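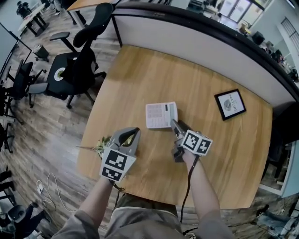 Lorenz Schwaiger reçoit à son bureau, qu'il présente comme « le plus petit territoire disputé de Grelley ». Il y tient la comptabilité depuis mars, côté cloison.

La calculatrice blanche ? Il en défend l'usage sans rougir. « L'ordinateur calcule très bien, mais il ne me laisse pas appuyer fort. » Le brin de verdure, lui, vient de Da-eun Geum, sa voisine, qui lui en a promis 2 sortes et n'en a livré qu'une. « J'attends la suite — par écrit. »

Reste le petit cadre noir, où on lit « NATURE ». Il ne l'accroche pas. « Un clou dans la cloison, c'est un formulaire. Couché, il ne dérange personne. »

Et ranger ? Il regarde le bois couleur miel, déplace la calculatrice, la remet. « Le vendredi, en principe. »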